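FOR IMMEDIATE RELEASE
07/07/2023

Fonstead Tenants' Group Questions Premov Claims on "Lifetime" Kitchen Boards

FONSTEAD – The Fonstead Tenants' Group today asked housewares seller Premov to show its work. The company has spent the spring telling shoppers that its coated cutting boards "never need care" and will "outlast the kitchen." The group would like to know how a product that went on sale in April has been shown to outlast anything.

Members wrote to Premov twice asking for test results. The first letter got a coupon. The second got a two-page leaflet with a chart on it, and the chart has no numbers along the side.

"I'm willing to be convinced," said Jui-lin Ng, who runs the group's household buying program. "Send me a test with a method and a date on it and I'll read it that night. A line going up on a leaflet doesn't tell me what they measured."

The question matters to renters in Fonstead because Premov has been pitching the boards to landlords as part of a furnished-unit package. Under the version the group has seen, a tenant who returns a board with knife marks can be charged $80. The same board sells for $30 in the Premov store on Ko Street.
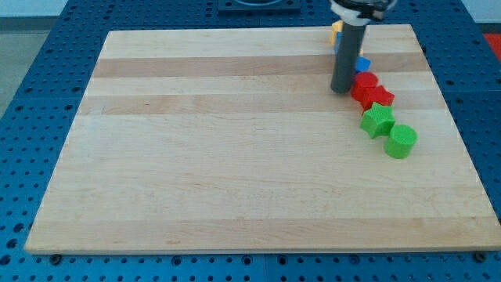

Premov's brochure also says plain wood boards are "a known hazard" and should be replaced every year. It gives no source. The group's own advice is duller: wash a wood board with hot water and soap, stand it on edge to dry, oil it when it looks chalky, and keep a separate one for raw meat. Replace it when it cracks or when the grooves get too deep to clean. That may be one year, or it may be a good many.

The company points to a survey in which 3,502 customers were "satisfied or very satisfied." The group asked how many people were sent the survey, and how long they had owned the board when they filled it out. Premov said that information was not available.

Chak-lun Yeh, a retired restaurant cook who reviewed the leaflet for the group, was less patient. "Every board gets cut up – that's the job," Yeh said. "If the knife leaves no mark at all, I'd start worrying about the knife."

The group is not asking anyone to throw out a Premov board, and it has no evidence that the boards are unsafe. It is asking the company to publish its test results, drop the word "lifetime" until it can back it up, and take the damage charge out of its landlord package. A similar request to Doltov, which sells a competing board, got a reply saying the company would review its wording. No new wording has appeared.

Around 215 households belong to the Fonstead Tenants' Group. It takes no money from housewares makers or sellers. Tenants who have been charged for a marked board can bring the bill and a copy of the lease to the group's office during open hours.

Media contact: Jui-lin Ng, Fonstead Tenants' Group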